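Why Do Chopsticks Live in a Cup?

Look around a kitchen and you will find that most things have a home. Plates sit in a stack. Ladles hang from hooks. Chopsticks are long, thin and light, and they roll. Leave a bunch of them on a table and they soon end up pointing every which way.

A pair of chopsticks is two sticks of the same length. People have eaten with them for thousands of years, in China first and later in many other countries. They can be made of wood, bamboo, metal or plastic. Long ones are handy for cooking, and shorter ones are used for eating.
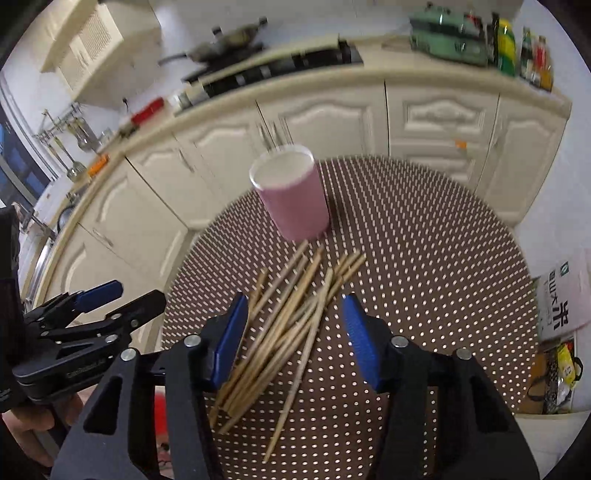
When chopsticks are in a pile, it is hard to pull out just one. Each stick rests on the sticks below it. Move a stick at the bottom and the ones on top move too. If you want to clear a pile, start with a stick that has nothing lying across it.

A cup solves the problem. The sticks stand up, they take up very little space, and you can grab one by its end. Any cup will do if it is tall enough to hold the sticks up and heavy enough to stay standing. 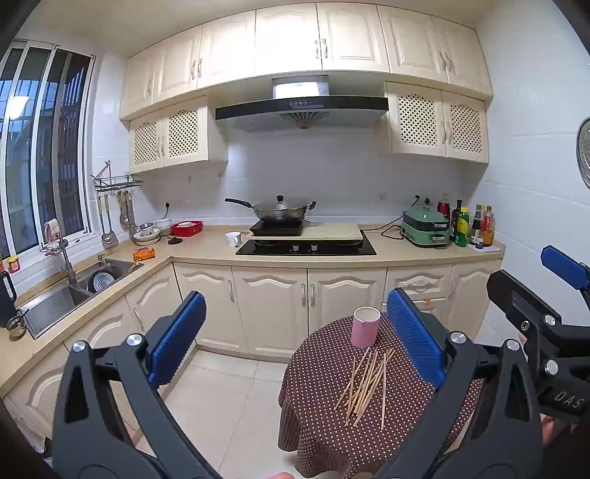
A paper cup and a pile of thin wooden sticks on a polka-dot tablecloth.

A paper cup is very light, so it can tip over. The first stick is the tricky one. It leans on one side of the rim and pushes that side outward and down. Put the next stick in so it leans the other way, and the pushes start to even out.

The sticks do not stand straight, even in a cup that is nearly full. The top of the cup is wider than a stick, so each one slides until it touches the rim. From above, the tips spread out like a fan. 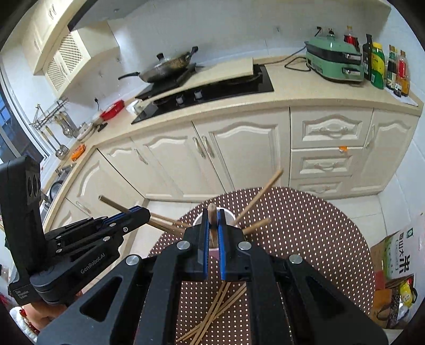 Try it yourself

You need a paper cup and 14 clean chopsticks.

1. Drop the chopsticks in a pile next to the cup.
2. Pick them up one at a time and put them in the cup. Use one hand.
3. If the cup falls, stand it up and start over.
4. Now put 3 dry beans in the bottom of the cup and try again. Then try it with 30.

Did the beans make the cup harder to knock over? Extra weight at the bottom helps a cup stay upright.

Words to know

Rim: the top edge of a cup.
Bamboo: a tall, woody grass that grows fast.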